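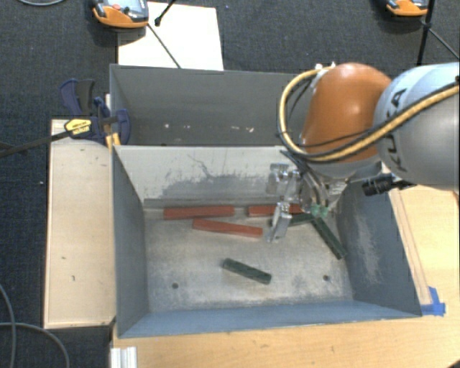
**Afia Dramani**, contributing editor, grippers and arms

**Bin picking** is the job of getting a robot arm to reach into a bin and come out holding one part. I've been comparing grippers for it at Werkarberg since May, and I still love watching it (sorry, I'm easy to please!).

Long, narrow blocks make a good test, like the red and green ones under our KUKA arm. A block out in the open is the friendly kind. One lying close to a wall is a pain – the finger needs room to get down beside it, and the bin wall wants that same room.

I tried two grippers, the Haberkorn and the Kunari, over 812 picks. The Haberkorn grabbed more from the corners, but the Kunari was quicker to swap out, and I could run it up to 8 hours between checks. Cable routing matters more than I expected, too.

See also: *Suction cups*, *Vastimden controller*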